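Kerkholm Joinery Records: Data Card

Version 2, February 2021
Maintained by Tsegereda Jemal and Rutilio Varela

Summary

The Kerkholm Joinery Records describe cabinets, chests and built-in furniture made by the Geerts and Billier workshops. The set contains 965 records, one for each finished piece. It is intended for furniture makers, conservators and students of woodworking.

Contents

Each record lists the workshop, the type of piece, the primary and secondary woods, the overall dimensions, the joints used in the carcass and drawers, and the finish. Dimensions are given in inches, to the nearest sixteenth. A field is left blank when the original job sheet does not state a value. Blank fields should not be read as zero.

The records are supplied as a single comma-separated file with 16 columns. Column names are explained in fields.txt.

Sources

Entries were transcribed from paper job sheets held in the Arton collection. Names of clients and street addresses were removed during transcription. In 108 records the wood species was written in a local trade name; the original wording is kept in the column wood_as_written, and the modern name is given beside it.

Known limitations

Built-in work is recorded less fully than freestanding furniture. The Billier sheets seldom name the glue, and drawer bottoms are often omitted. Repairs made after delivery are not covered.
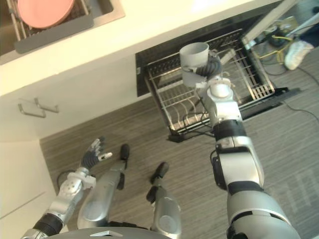
Kitchen with white lower cabinets and bar handles.

Changes since version 1

Duplicate entries for paired bedside tables were merged. The column for hardware was divided into handles and hinges. Spelling of joint names now follows one list throughout.

Use and citation

The records may be copied for study and teaching. Please cite the title and version number. Corrections should be sent to Rutilio Varela with the record number and a copy of the supporting page.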